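Sep 23, 2018

Every gripper I have tried since April came with the same promise on the box: picks up anything. I now have two of them on the shelf and a third on loan from Bo-ram Wang, and my list of things they will pick up is still mostly foam blocks.

The loaner is the Zirno, the one everybody on the forum has been going on about. Two soft fingers, a little motor in the palm, and a controller the size of a paperback that talks to the arm when it feels like it. The Ullotine I bought myself, with my own money, and I will try not to let that color things too much. It has hard parallel jaws with rubber pads and it is ugly and loud.

Alfredo Calimlim told me I was being unfair to both of them by testing with whatever was lying around the kitchen. Fine. So I settled on one job and stuck with it: take hold of a clear plastic bottle, lift it, set it down in a red tray. A toddler can do it. I ran it 151 times on the Zirno before I got sick of it and 77 times on the Ullotine, which is a lopsided comparison and I know it.

The clear bottle is where the sales talk falls apart. Both kits lean on an overhead camera to tell the arm where to go, and a camera looking straight down at clear plastic on a white table mostly sees white table. The marker cube it finds every single time, any angle I like. The bottle it finds when the light is kind. I spent a whole evening blaming the Zirno's fingers for misses before I pulled the logs and saw the arm had been sent to the wrong place to begin with. The fingers closed very nicely on nothing.

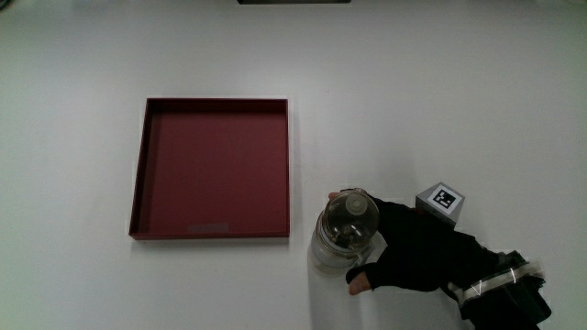
Bottle, tray and marker cube from the overhead camera, with a gloved hand on the bottle.

Once I threw out the runs where the camera was plainly at fault, the Zirno had 32 real drops left. The way they went wrong was always the same. The soft fingers sag a bit under the weight, the bottle tips, and the arm carries on toward the tray as if all is well. There is supposed to be slip detection. Wayne MacLeod swears his works. I turned the sensitivity all the way up and got a gripper that panicked at its own motor.

The Ullotine dropped far fewer, but it squeezes like it has a grudge. I have dents in the bottle walls to prove it. You can set a force limit in the software, in units the manual never explains, and the useful range seems to be between 2 and "crushed." I wrote to their support and got a link to the same manual.

Do I recommend either? For foam blocks, sure, save your money and get whichever is on sale. For anything clear, sort out your lighting and your camera first, and don't believe a demo video that only uses bright, solid-colored objects. Go back and look at the ones you liked. I did, and I couldn't find a clear bottle in any of them.

Bo-ram wants the Zirno back next week. I still need to try it with the longer fingertips, which are in a bag somewhere on my bench, and with the arm speed cut in half. If the drops go away at half speed I'll post the numbers, but then it's a slow gripper, and the box didn't say slow.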